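Fulldale shared workshop open day: my visit

I'd been meaning to get over to Fulldale for ages, and the open day on 18 July 2023 finally gave me the push. It's a shared workshop in a row of old units behind the railway, and from the road you'd never guess there was anything going on in there. I walked past the door twice. There was a sign, but somebody had parked a van in front of it.

Entry was free, tea was 50p, and there was a tombola that I did very badly on. Downstairs is all the noisy stuff: lathe, bandsaw, a laser cutter with a queue. I had a go at the letterpress and came home with a bookmark that says FULLDAEL, entirely my own fault.

What I'd really come for was upstairs, though. The members up there have been putting together a two-armed robot they call Flavus, and I've been following their build diary since the days when it was one arm clamped to a kitchen worktop. It's got its own room now, with a bench down one side for soldering and a kettle you're not allowed to use while the arms are powered (the electrics in that building are older than I am).

I'd got there early enough to have a proper natter before the crowd came up. Flavus has two arms on the same rail, and the job they've set it is tidying up mugs - picking one up, moving it, putting it down again without a chip. Sounds like nothing, doesn't it? I said as much, and was told very politely that mugs are horrible. Every handle is a different shape and they never point the way you want them to. 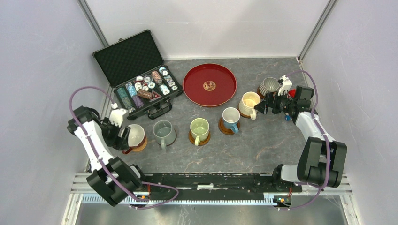
The budget was the bit I most wanted to hear about, as I've got a half-finished arm of my own in the spare room and it's been eating money. They were very open about it. The metal profile for the enclosure came to £145, and that was with somebody driving out to collect it. The rest has been bought in dribs and drabs over 8 months, with a lot of swapping between members, and they keep a tatty exercise book by the door where every purchase gets written down. I'm going to copy that idea. My own records are a carrier bag of receipts.

We talked cables for far too long. My arm at home snags its own wiring every time the wrist turns, and I'd been trying to fix that by tying everything down tighter and tighter. Their advice was to go the other way and leave a good big loop near the wrist, then run the arm through its full range by hand before fixing anything at the other end. I could have kicked myself. That's a whole weekend in July I won't get back!

The software side is called Sellia, and I understood maybe half of it. The gist is that they drive the arms by hand over and over, save each run, and train it on the good ones. Each member does seven runs and then swaps, so it doesn't only learn one person's habits. There was some friendly grumbling about whose runs were the tidy ones.

By mid-morning the room had filled up. A lad of eight or so planted himself right at the front and wouldn't budge for anyone, and he asked better questions than the grown-ups did. What happens if both arms want the same cup? (They'd had to think about that one as well. Staying on your own side is a rule of thumb for the person driving, and it gets broken.)

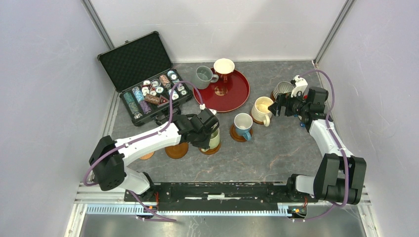

Flavus among the mugs, with two more up by the red tray.

I took a turn at driving, which I hadn't expected to be allowed to do. You hold a pair of handles and the arms copy you, with a tiny lag that makes you feel as if you've had a glass of wine. My first try I came in much too high and shut the fingers on thin air. Second try was better. What I couldn't get used to was judging depth, and I kept leaning sideways as though that would help.

The trick, they told me, is to stop watching the arms and go by the wrist view on the monitor. I didn't believe it until I tried. From across the table everything looks lined up when it isn't, but from the wrist you can see straight away how much room you've got on each side and where the handle is going to end up. 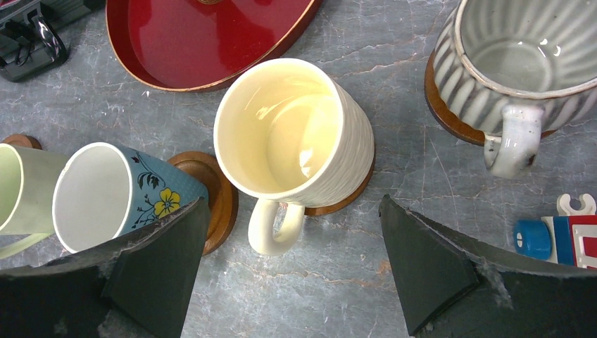
Once I'd got the hang of that I didn't want to hand it over, and there were people waiting, so I was gently moved along. I went back for a second turn after lunch when it was quieter.

Lunch, by the way, was from Fawzy, the café two doors down. Get the lentil soup. They'd run out of the flatbreads by the time I got there and I'm still a bit sore about it.

A few practical things if you're thinking of going to the next one. Parking is hopeless, so come by train and walk along the canal side. The stairs up to the robot room are steep and there's no lift, but they told me they're hoping to bring Flavus down to the ground floor for the next open day. Bring cash for the tombola. And if you want to drive the arms, put your name on the sheet as soon as you arrive - it was full by eleven.

I've since cut every cable tie off my own arm and started again with a longer lead. It's draped over the back of a chair at the moment while I work out how much slack the elbow needs, and I've bought an exercise book.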